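How to Work Out the Real Premium on a Silver Coin

The price you see quoted for silver on the news is the spot price. It applies to large bars changing hands between big traders, and you will never pay it for a single coin. The difference between spot and what a dealer charges you is the premium. This page shows how to calculate it, how to compare dealers, and what to check before you order.

What you need

You need the current spot price per troy ounce, the dealer's full price including delivery, and the silver content of the coin. A calculator is enough. I keep a spreadsheet, but paper works.

Step 1. Get the spot price and the coin price at the same time

Silver can move a lot in one afternoon. If you take the spot price at 9 a.m. and the dealer's price at 4 p.m., the result means nothing. Open both pages together and write both numbers down. Check that they are in the same currency.

Step 2. Find the pure silver weight

Many modern bullion coins hold one troy ounce of pure silver. Older circulation coins do not. For those, multiply the total weight by the fineness. A coin marked .900 is 90 percent silver. If the weight is in grams, divide the result by 31.1035 to get troy ounces. Do not use a kitchen ounce, as it is lighter than a troy ounce.
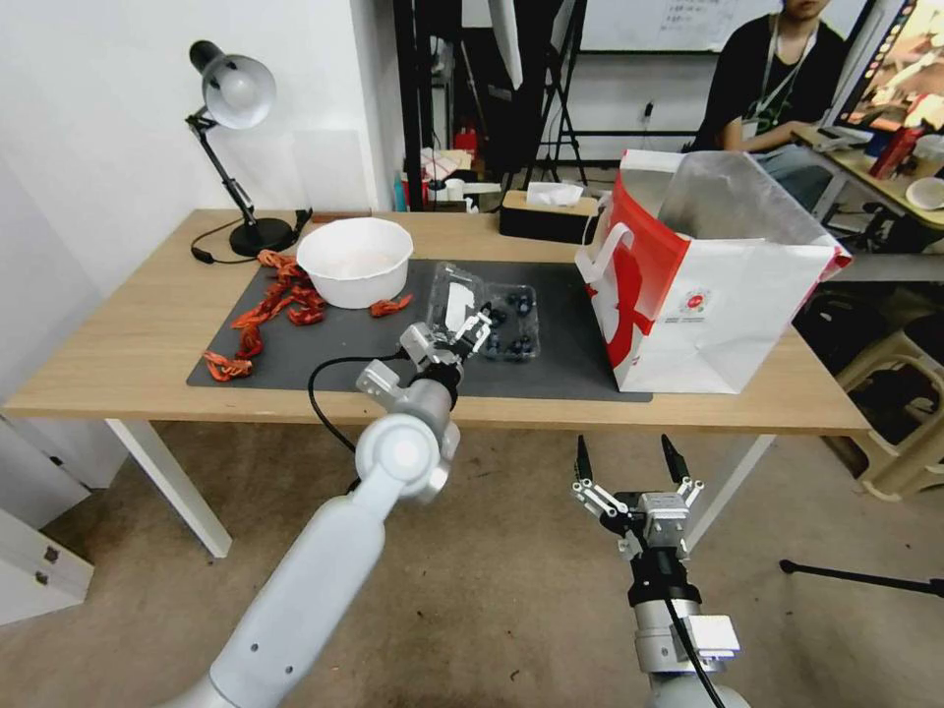

Blueberries in a clear clamshell, lid partly open.

Step 3. Calculate the premium

Multiply the spot price by the silver content. Subtract that from the coin price. Divide what is left by the value of the silver, then multiply by 100.

Suppose spot is $60 and a one-ounce coin costs $63. The difference is $3. Three divided by 60 is 0.05, so the premium is 5 percent.

Step 4. Add the costs that are not in the listed price

Shipping, insurance, card fees and sales tax all belong in the calculation. Zetirlow lists its coins at a low price and adds delivery at checkout. Drukavton charges more per coin and ships at no extra cost. On an order of one coin, Drukavton was cheaper for me. On a larger order it was Zetirlow, as the delivery charge was spread over all the coins.

Fill the cart, go as far as the last screen before payment, and use that total. Divide it by the number of coins, then repeat Step 3 with the result.

Step 5. Ask for the buyback price

A coin with a low premium is a poor deal if the same dealer buys it back well under spot. Call and ask what they would pay for it today. Omar Qaisi, who taught me to do this, always asks for the buyback price first and the selling price second.

With spot still at $60, a dealer who pays 3 percent below it will give you $58.20. If you paid $63, you would lose $4.80 by selling straight back. Write this figure next to the premium for every dealer on your list.
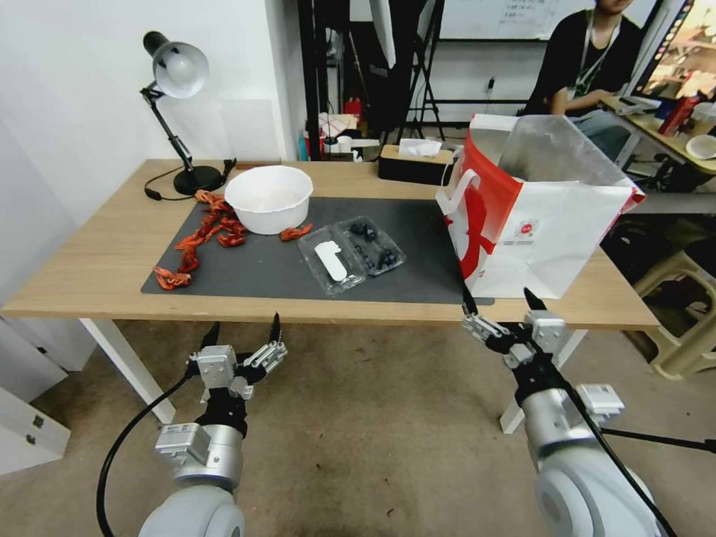

Step 6. Keep a record

For each purchase, note the spot price, the full cost per coin, the premium and the dealer. Keep the invoice too. You may need it for tax, and rules vary by place, so check yours.

Common mistakes

Comparing different coins. A popular government coin usually carries a higher premium than a plain round of the same weight, and some of that may come back when you sell.

Paying for packaging. Capsules and gift boxes raise the price and rarely raise the buyback offer.

Forgetting minimum orders. Some of the lowest premiums apply only to full tubes, so read the quantity column before you put a number in your list.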